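I have a soft spot for old office desktops, the kind that sit under a desk for years and then end up on a cart in a hallway. So when Tavion Lindqvist told me that Moncrieff was clearing out a storage room and did I want to come poke at a Dell tower, I was in the car before he'd finished typing. (He types slow, but still.)

I grew up thinking you needed a degree to open one of these. You really don't! My first one cost me a whole Saturday and a scraped knuckle, and I put the memory in backward twice, or tried to, until I noticed the little notch. Now the part I like best is just getting the side off and seeing how somebody decided to fit it all in. Where does the power supply go? How do you get a drive out without taking half the thing apart?

Dell was very fond of blue plastic in that period, and I love them for it. Blue means "go ahead, touch this." Blue latch, blue clip, blue tab. My cousin's old Brutasine tower had everything screwed down in plain gray metal, and I lost 4 screws inside it the last time I swapped a drive. I'm pretty sure one is still rattling around in there.

My own routine hasn't changed much. Unplug it, lay it on its side, panel off, and then I leave it alone for a minute and just look. I check where the cables run, because I will not remember later, no matter how sure I am. Then dust, then drives, then memory. The processor I leave for last, and only if there's a good reason to go near it. I once bought a used board from a shop called Pridulier for 23 dollars and bent the socket pins the same night, so I come by my caution the hard way.

A few from the day, with the side panel off and the power supply along the bottom in all of them:
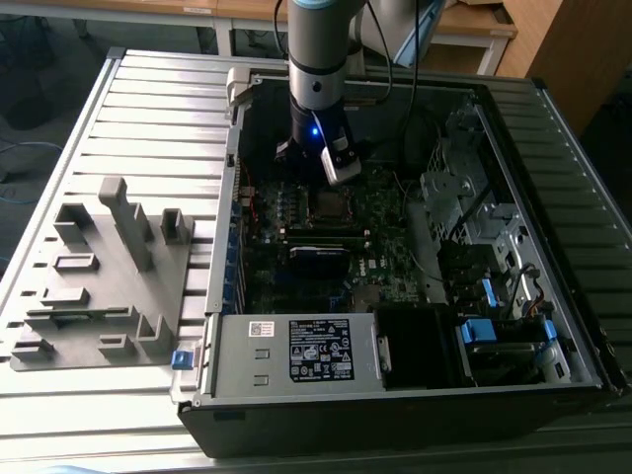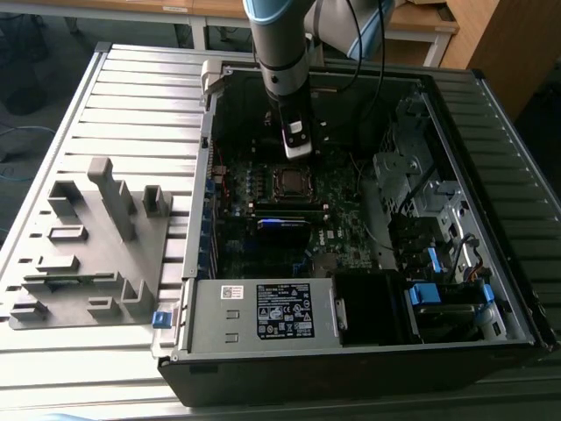
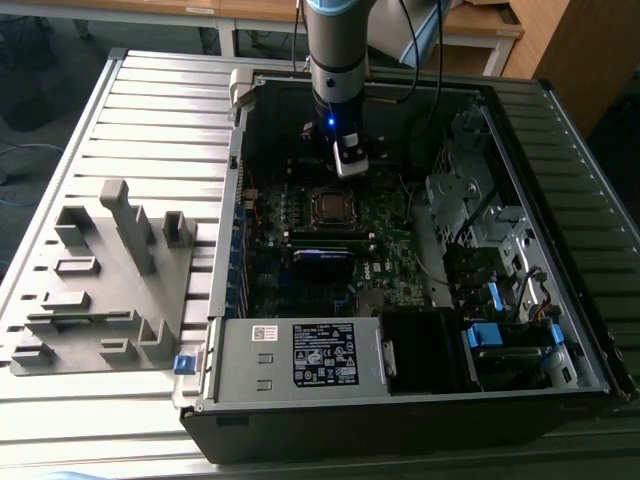
Is it worth putting money into an old office tower like this?

A little money, sure. I'd buy a small solid state drive and maybe some extra memory, and I'd stop well short of 200 dollars, since by then you can find something newer used that will run circles around it.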